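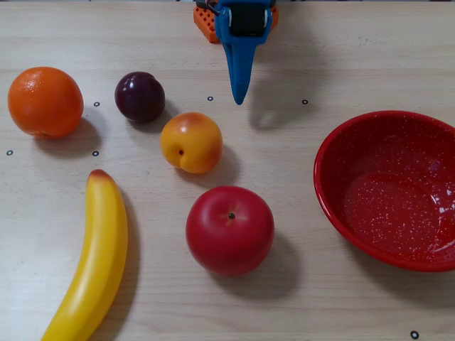
Figure 7. Blue single-point finger over the test table, fruit set and bowl in place.

7 Comparing fingers on the fruit set

This section covers the comparison of two gripper fingers on the same arm: the Tallitz pointed finger and the Lurura flat finger. It assumes that the arm has been homed and that the Witavow controller shows no active faults. Fitting the mounting piece to the wrist is covered in section 4.

7.1 Preparing the table

1. Wipe the tabletop and let it dry.
2. Set the bowl on the right-hand side, within reach of the arm. It must be empty at the start of each run.
3. Lay out the orange, plum, peach, apple and banana to the left of the bowl, with clear table between them. Figure 7 shows a suitable spread.
4. Keep the small black ring markers uncovered. Move any fruit that hides one.
5. Switch on the work lamp. Shadows on the table are acceptable if they stay the same for both fingers.

Note: Use firm fruit. Replace any piece with split skin before the next run.

7.2 Setting the tip height

1. Select MANUAL on the controller and set the speed to 30 per cent.
2. Move the finger over open table, clear of the fruit and the bowl.
3. Lower the arm until the tip is 4 mm above the surface. Check with the feeler strip, not by eye.
4. Press STORE. The value is kept under the name of the finger currently selected.

CAUTION: The tip is narrow and will mark soft fruit and the tabletop. Do not lower the arm in AUTO until a tip height has been stored.

CAUTION: Check that the cable at the gripper has slack through the full wrist turn. A tight cable shifts the readings and may pull out of its socket.

7.3 Running the comparison

1. Select the program Escobar and enter the finger name.
2. Confirm the camera view. All the ring markers should be outlined on the screen. If one is missing, repeat 7.1, step 4.
3. Press START. The arm approaches each fruit in turn and attempts to move it to the bowl. The time limit for each attempt is 60 seconds.
4. Put any dropped fruit back by hand only when the controller shows HOLD.
5. When the run ends, save the log and empty the bowl.
6. Power down the gripper, change the finger, then repeat 7.2 and 7.3 with the fruit in the same places.

Note: The banana is the item most affected by placement. Lay it at the same angle for both fingers, or leave it out of both logs.

7.4 Reading the log

Compare attempts per fruit before comparing times. A short time with a high attempt count usually points to a tip height set too low. Entries marked T were stopped by the time limit and are left out of the mean.

Section revised 2018-08-04, U. Usmani. Step 6 of 7.3 now requires the gripper to be powered down.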